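Single-serve bottles: bench gallery
Packaging reference pages, part 2

This gallery supports the written notes on small drink bottles in the Onuoha packaging reference. It deals with clear plastic water bottles of the single-serving size, closed with a screw cap and standing on a plain white table. The notes were drafted by Fatima Igwe and revised in October by Tobiloba Nwankwo, who also rewrote the section on closures. Readers after dimensions or wall thickness should use the printed tables; the gallery covers outward form only.

Terms are used as follows.

Closure: the cap and everything moulded with it. Vertical ridges on the skirt give grip during opening. Cap colour carries no technical meaning in this series and is recorded only to help match a bottle to its entry.

Shoulder: the tapered section between neck and body. Ribs or horizontal bands here stiffen a thin wall against side load. A plain shoulder of the same gauge will dent under finger pressure, most noticeably once the seal has been broken.

Label panel: the part of the body that carries the wrap label. On most small bottles the panel is kept close to cylindrical so that the label lies flat. Where a label is printed in more than one text direction, the catalogue entry lists the main panel first and the fine print second.

Fill line: the height of the liquid with the bottle upright on a level surface. A high line leaves a small headspace. Fill lines are read at eye level with the bottle at rest, never from above.

Base: the petaloid form has several moulded feet around a raised centre. It was developed for carbonated drinks and also turns up on still water. Clear bases are difficult to record on a white ground, as the feet and the table are close in tone and the water bends whatever lies behind it. Sofia Macedo has suggested a grey ground for base views – this will be trialled with the next group.

The reference holds 1,677 entries, of which 45 are for single-serve water. Entries are filed by closure type, then by shoulder, then by label colour. The older Dukance numbering has been dropped from the gallery pages but is still printed on the index cards, and requests may quote either. Elsa Seppälä keeps the concordance.

Bottles are stood upright for the gallery with the cap on. Labels are left in place. Scuffs, creases and lifted label edges are noted on the card and are not corrected. Reflections on the wall of the bottle are left as they fall, including vertical highlights, which can be mistaken for a mould seam at small sizes.

Corrections to the terms above go to Catalina Mansilla by Thursday for inclusion in the next revision.

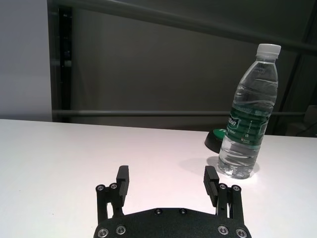
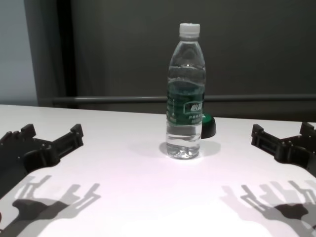
Clear plastic water bottle, upright on a white table. White screw cap with ridged side, tapered shoulder with ribbing.

Contact: Onuoha packaging reference, gallery desk | © Onuoha | Back to top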